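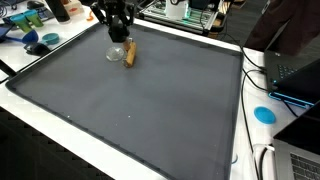 The big gray tray, Sunday, April 30, 2023. Nearly clear, by my standards.

I own a tray so that small things have somewhere to go. It is dark gray, with a raised rim, and I paid more for it at Lellitz than I have ever paid for a chair. The idea was that anything without a home would live on the tray until I found it one.

So far the tray holds a little tan cylinder and a clear round dish. Everything else has settled on the white table around it – the teal cups, the blue scoop, the cables, the laptop, a bright blue disc I keep meaning to look into. I do like the disc.

I have read the Osari book on tidying, all 397 pages, and it says to handle each object and decide. I handled the dish and decided it was a dish. That took most of a morning.

The cups go back to the kitchen in May. The cables are staying where they are, as I have 2 boxes of their relatives in the closet already.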